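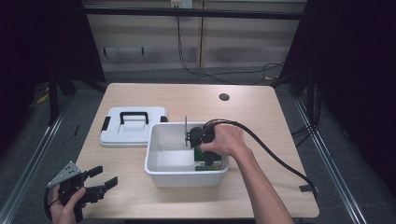
Fig. 1: White bin and its lid on the work table.

Listening Project, final report -- Delyth Gronow, 5/9/18

So my project was about whether people hear a difference between an old LP and the CD reissue of the same recording. I picked the Janberg string quartets because my uncle had both, and because I'm a bit nuts about the slow movement of the second one.

I roped in four listeners from my year. Shewit Seyoum and Abilio Esteban play in the uni orchestra, Chaltu Hailu sings, and Sosina Mekonnen mostly listens to metal (her words!). Everybody heard 132 short excerpts over a couple of weeks in July, levels matched, and wrote down which version they liked better.

The LP won with three of them, though not by heaps. Abilio went for the CD nearly every time and said the surface noise drove him up the wall in the quiet bits. Fair enough -- side two of my uncle's copy is pretty rough. Sosina's favourite was the LP pizzicato, and she's since borrowed the whole set.

What I'd change: a cleaner pressing, for starters. I'd also keep the excerpts longer, as Chaltu felt she was only just settling into the colour of the sound when it stopped. My full listening notes are in Appendix B.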